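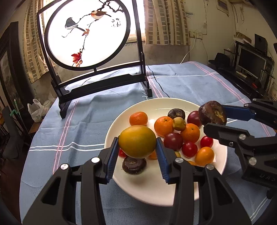
Minutes taken by Precious Mercado
Tue 29 April
Present: Arnel Manalo, Princess Dimaculangan, Kenneth Gatchalian, Toshio Chiba (by phone)

Fruit handling, grip force fault

1. Fault report
Kenneth reported that the right-hand gripper log shows jaw position drifting during long holds. The first bad entry is cycle 899 of 1,294. The left-hand unit shows no drift over the same run. Two mandarins were bruised and one tomato split. No injury to the operator.

2. Cause
Toshio suspects the encoder connector, which was reseated in December and not logged. Arnel disagreed — he thinks the pads have worn unevenly and the zero point has moved with them. Both checks to be done before any parts are ordered from Soriano.

3. Safety
The fault alarm did not sound. Princess found the limit set to 800 in the Tumley config; the agreed value is 15 percent lower. It is unclear when this was changed. Config edits now need a second name in the log. Arnel asked that fingers be kept clear of the linkages on both units until the alarm has been tested.

4. Data
Cycles from 899 on are marked as suspect and will not go to Pruvari. Kenneth wanted to keep the left-hand data. Not agreed, carried over.

5. Actions
Toshio: connector check, with readings before and after.
Arnel: measure pad wear on both units.
Princess: correct the limit, test the alarm, send the result to all.
Precious: tell Presia the delivery will be late.

Next meeting when items one and two above are done.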